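Event Operations for Small Sport Competitions
Handout 3: The Match Day Desk
October 2022

In the last handout we looked at how a town can win the right to host a tournament. Now we come to the work of the days when the matches are played. Our case is again the Skutgate Beach Handball Cup, held each June on the sand behind the old harbor. The main sponsor is Welto, and the stands and fences are rented from Bralton.

1. What the desk is for

The match day desk is the place where all information about the competition comes in and goes out. Team lists arrive there before the match, and the signed result sheet comes back after it. Students often believe the desk is a kind of reception. This is a mistake. Visitors with questions about parking or tickets must have another place to go, otherwise the desk staff cannot follow the matches.

2. Before the first match

The team list must be at the desk 2 hours before the start. In Skutgate the rule was not written down in the first years, and some coaches brought the list when the players were already on the sand. Now it is in the team agreement, together with the small fine for a late list.

The shirt numbers on the list are compared with the shirts themselves, not with the list of the previous match. Please remember this for the exercise.
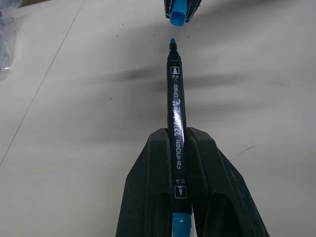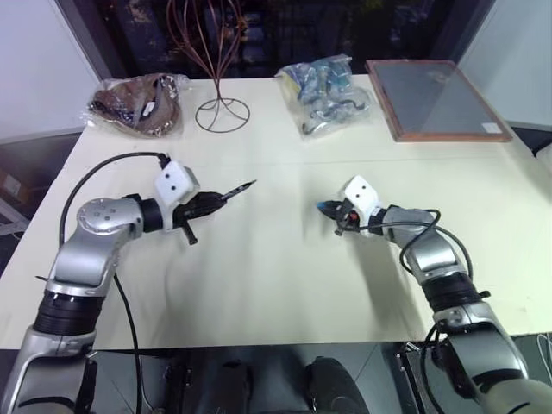

3. The result sheet

The sheet has three copies. One stays at the desk, one goes to each team. The referee signs first, then both captains. If a captain refuses to sign, the desk writes "refused" and the time, and the result is still valid. A protest is a separate paper with its own deadline, and we will treat it in Handout 4.

Corrections are made with one line through the wrong number, so that the old number can still be read. Correction fluid is not allowed.

4. Changes in the schedule

On a beach the wind and the tide decide many things. The Panagiotou method, which you know from the reading, asks us to plan one empty slot after every block of matches. When a match is moved, the order of information is: referees, teams, speaker, public. The speaker should never be the first to tell a team that its match is later.

5. Numbers for the exercise

Capacity of the main stand: 2,000
Players registered: 378
Courts: 3

Make a schedule for the first day of the cup. Show the empty slots clearly, and write down who informs the teams when court 2 must be closed. You may work in pairs, but each student hands in a separate paper.

Reading for next time: chapter on protests and appeals, without the appendix.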